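The Pink Cloth
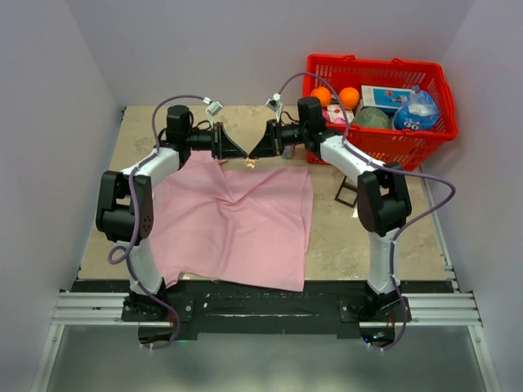
Dimitrov Street Library, Short Story Club

My aunt could make a picnic out of anything, and I do mean anything! Give her a cloth and a basket and she'd have you believing you were on a hillside with the sea below, even if you were in the back kitchen in May with the rain coming down the windows like somebody was emptying buckets off the roof.

The cloth came first, always. It was pink, and she would give it one great flap, so that the whole room filled with the smell of the cupboard, and let it land where it liked. You weren't allowed to smooth it. Hills have lumps in them, she said, so our hill should have lumps as well.

Then the red basket. Oh, I loved that basket! It had come from the Imex shop on the corner, plastic, full of little square holes you could poke your fingers through, and it went in the corner where everybody could see it and nobody was allowed to touch it yet. Oranges went in, two of them, and something big and green if the market had been kind, and then whatever packets she had found on offer. Pink ones, blue ones, a bag with cartoon eyes on it that stared at you until you were desperate to know what was inside.

The rule was that you had to say where we were before you could eat. My cousin always said the moon. I was seven and took it much more seriously, so I said things like Vultix, a country I had made up on the bus, where the grass was pink and you paid for your dinner in buttons. My aunt never laughed at that. She wanted to know what the trains were like.

"Slow," I said. "But they've got beds."

"Good," she said, and passed me an orange.

By the third summer Vultix had a capital, and the capital had a river called the Jellus, and the river had 50 bridges, every one of them with a name. I wrote them on the back of a calendar. We argued for a whole afternoon over whether you could swim under the last one, with orange peel going everywhere and the cloth bunched up under our elbows where the mountains were.

I have a kitchen of my own now, up 141 stairs, and a window with a proper view from it, roofs and a bit of the canal. Last night it poured. I got the cloth out at six, gave it a flap, and sat down in front of it with an orange. It landed with a long ridge down one side that I didn't recognise at all.

So there's a new mountain range in Vultix, and I think the train goes straight through it. I rang my aunt to ask, and she was already looking for the timetable.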